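Good Habits for Two-Arm Cloth Folding: Setting Up Your Bench and Your Rules

If you've just moved from one arm to two, welcome! It's a lovely step up, and it's also the point where a lot of people (me included, back when I set up the Vuvine bench) find out that the loose habits they got away with on a single arm don't carry over so well. What follows is the routine we use on the Munia folding project, written out the long way so you can borrow whatever suits your own bench.

Start with the table. Clear off everything that isn't part of the task, tools and coffee cups included, and wipe it down. Cloth picks up crumbs and grit like you wouldn't believe, and grit ends up in your fingertips.

Next, agree on who goes first. We write this at the top of every task sheet: one arm is the lead, the other is the helper, and the helper waits outside the cloth area until the lead has either gripped or backed off. Our waiting distance is 100 mm between any two fingers. You may want more while you're learning, and there's no shame in that.

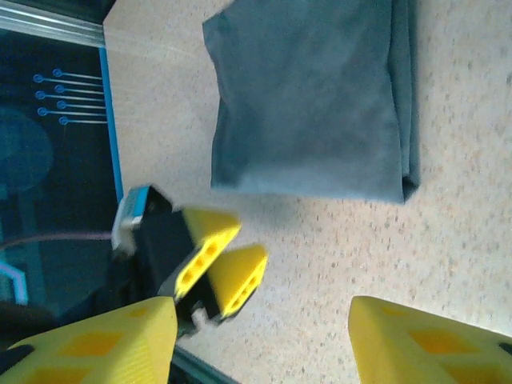 The second gripper reaching in from the panel side, with its yellow tips short of the folded cloth.

Now set your speeds. For the first runs of any new fold we keep both arms at 4 percent, which feels painfully slow, and then we step up only after a full set of clean runs. On Munia a full set is 470 folds. Yours can be a good deal smaller, as long as you pick the number before you start and stick to it!

Check your cables at the same time. Move each arm by hand through the whole fold with the motors off, and watch the cable as it goes. If it drags over the cloth or pulls tight at the far reach, reroute it before you power up.

Then test the stop button. Press it once with the arms still, and once while they're moving slowly with no cloth down. Both arms have to stop, whichever one you were worried about. Write the result on the sheet with the time, even if it's 7:30 in the morning and you'd rather be getting on with things.

A word on people. Hands stay off the table whenever the motors are on, and that goes for straightening a wrinkle, too. Pause, power down, fix the wrinkle, step back, and call out "clear" before you restart.

Last of all, look over the fingertips at the end of the session and put the sheet in the binder. We swap a pair at 680 folds, or sooner if we see a nick.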